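Notas da aula 4 - a visita ao laboratório da Brokport
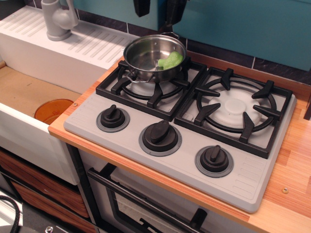
Quem foi comigo à visita já sabe que passei metade da manhã colada à bancada de manipulação, por isso começo por aí. O que me interessa que levem para o teste é a diferença entre agarrar e colocar. Agarrar uma coisa mole perdoa muito: os dedos fecham, o material cede e pronto! Colocar é outra conversa. Pensem na esponja verde-lima dentro do tacho, encostada à parede do lado direito, e perguntem-se se a tarefa "esponja no tacho" está cumprida ou se exigiam que ficasse ao centro. Quem escreve o critério de sucesso decide metade do resultado.

Na demonstração falou-se de 305 episódios gravados desde setembro, 149 deles com objetos moles. A meta é chegar aos 1.000 (boa sorte, digo eu).

Outra coisa que apontei: superfícies brilhantes. O metal polido reflete tudo e baralha a estimativa de profundidade - voltamos a isto quando dermos sensores, com o artigo da Sesari que deixei na pasta.

Para a próxima aula: escrevam um critério de sucesso para pôr uma taça num lava-loiça, no máximo meia página. Digam se a taça pode ficar tombada e como é que o robô o verifica.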